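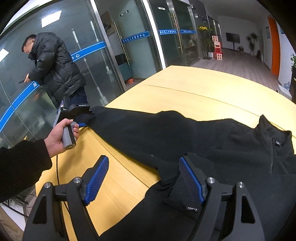

Flultville, February

Section 3: Putting the lettering strip on your glass

Right, this is the bit people ring me about. I've fitted a good few of these Zendar strips now, on doors and on long partitions, and a wide band of blue with white lettering really does make a corridor easier to find your way along. Curved glass takes longer than flat doors, so leave yourself the afternoon!

You'll need the strip (part 2301 in the Hastik box), a soft squeegee, masking tape, a spray bottle and a second pair of hands.

1. Move anything that stands near the glass. Plant pots, gift boxes, chairs, the lot.

2. Wash the glass and dry it with a cloth that doesn't shed. Go right up to the door handles — long vertical ones collect grease all the way down.

3. Tape a level line across every panel before you peel anything. If your wording carries on from one door to the next, shut both doors first and check the characters line up.

4. Mist the glass, peel back 600 mm of backing and lay that much down. Squeegee from the middle outwards.

5. Carry on, 600 mm at a time, with your helper holding the roll.

Note: ceiling lights reflect in the glass and hide bubbles. I crouch a bit and look along the strip from the side, which usually shows them up.

Caution: don't trim with a blade against the glass. Trim on the bench, using the Ng cutting guide if you bought the larger kit.

6. Leave it alone for 2 hours before opening and closing the doors. Nameplates above the doors are covered in the next section.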